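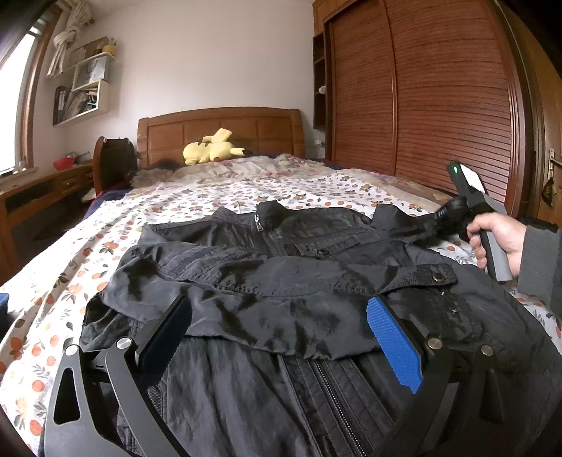 Dark jacket with front zipper and snap-fastened chest pocket.

Putamton Community Relations Project
Progress report to the Kennedy Fund, 2021-05-15
Submitted by Marlene Sutherland, project lead

Reporting and response
The hate incident reporting line moved to the Gokcombe office in December and has run without interruption. Calls are logged the same day and passed to the police liaison desk if the caller agrees. Two mosques and the Flesa Street church now accept written reports at their front desks. The form was shortened to one page after callers said the old version asked for too much personal detail.

Training
Seven sessions on crowd safety and first response were held for door stewards at places of worship. The session on vehicle threats was moved online - the hall was not available - and will be repeated in person.

Outreach
Nearly 400 households near Flesa Street received the bilingual leaflet. Delivery to the north side of Putamton is behind schedule because the printer sent the wrong fold.

Spending
Costs are within budget except for interpreting, which is over. We ask to move the unused travel money to that line.

Next period
Three items remain open: the steward handbook, the data sharing agreement with the police, and the second leaflet run.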